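Building Services, Session 6: Heat meters and what they tell us

Welcome back, everyone, and thank you for sticking with last week's rather heavy going on flow rates! Today is gentler, I promise, though do keep your notes on pulse outputs handy as we'll lean on them in the second half.

A heat meter needs two things: how much water has gone round, and how much cooler it came back than it went out. Most of the faults you will meet on site come down to one of those being wrong. Deepak Tomar, who looked after the Grelby flats for years, used to find temperature sensors fitted in each other's pockets, flow in the return and return in the flow, and the meter would sit there cheerfully recording nothing at all.

For the exercise, take the Grelby plant room. The May reading was 1,339 kWh, and the building has 90 flats on one shared boiler. Work out the average per flat, then have a think about why that figure might mislead a landlord (pipe losses in the corridors are a good place to start).

Reading before next time: the Mogensen handout, first half only. Ragnheiður Østergaard is taking the session on data loggers, and she does like people to have had a go at the questions first.

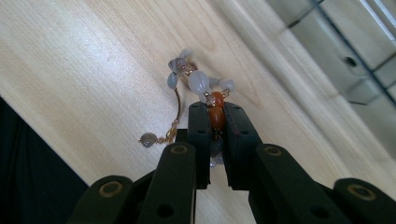 Bring a calculator, please, and your pipe sizing tables if you still have them.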